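Notes from the backpack data collection, two-arm cell, Sedton site. Thread.

1/ Target for this batch is 950 demonstrations. We closed 04/06/2022 with 56 left to record.

2/ Each episode is teleoperated start to finish. If the operator stops to think for more than 4 seconds, we drop the take. Pauses get learned just as well as motions do.

3/ Fabric is the hard part. A box has one pose per placement. A soft bag has a different shape every time you set it down, and the straps go wherever they like.

4/ Wrist view and fixed view, same bag:

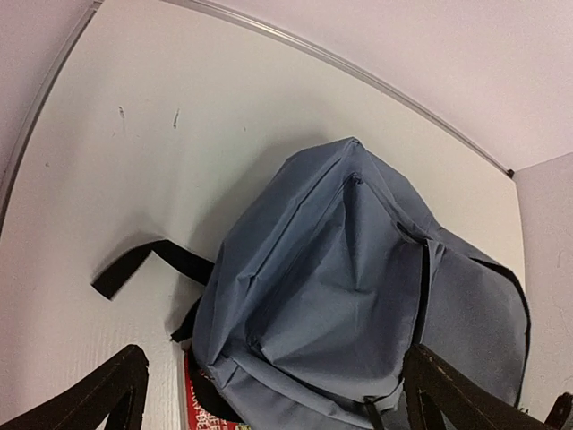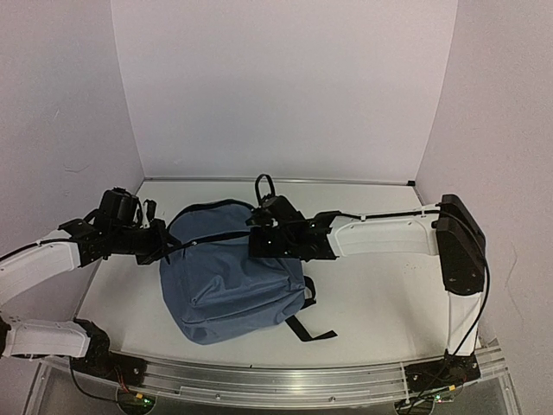 5/ Labels are per segment: approach, contact, grasp, move, release. In March we labeled whole episodes only, and the Osia policy kept closing its fingers before contact. Segment labels fixed most of that.

6/ Start poses come from a shuffled list. Left to themselves, operators put the bag down the same way every time. We found 19 near-identical starts in a row in the first Grurneo set and had to throw them out.

7/ Failed grasps stay in if the operator recovers within the same take. They go in a separate split. Akbari wanted them removed. The policy trained without them had no idea what to do after a slip.

8/ Open item: time sync between the wrist and fixed streams. Drift is small but it grows over a long session, so for now we restart the recorder at every operator change.

9/ Next object is a rolled towel. Same labels, same splits, new start list.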